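Sundix opens robot training room in Rutcombe

Sundix has opened a training room in Rutcombe where staff teach pairs of robot arms to handle small objects by steering them remotely. The room opened on 26th August, after a trial in July.

An operator moves a set of hand controls and the arms on the table copy each movement. Every run is recorded and later used to train software that is meant to do the same job without a person at the controls. Operators work in sessions of 40 minutes, with a break of 20 minutes between them.

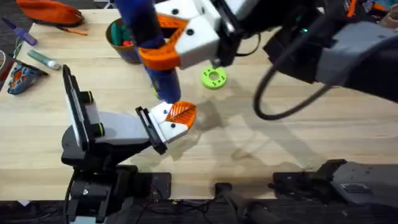
The trial produced 179 usable recordings. Sundix said most of the discarded runs were stopped early by the operator, often when an object slipped or was picked up at a bad angle.

The control software comes from Virkeo, which has signed on for the first stage of the project. Mohammadi, a packaging firm, is paying for part of the work and wants to use the results on its sorting tables.

Sundix plans to train 30 operators at the site. No previous experience with robots is required, and applications are open through the company's Rutcombe office.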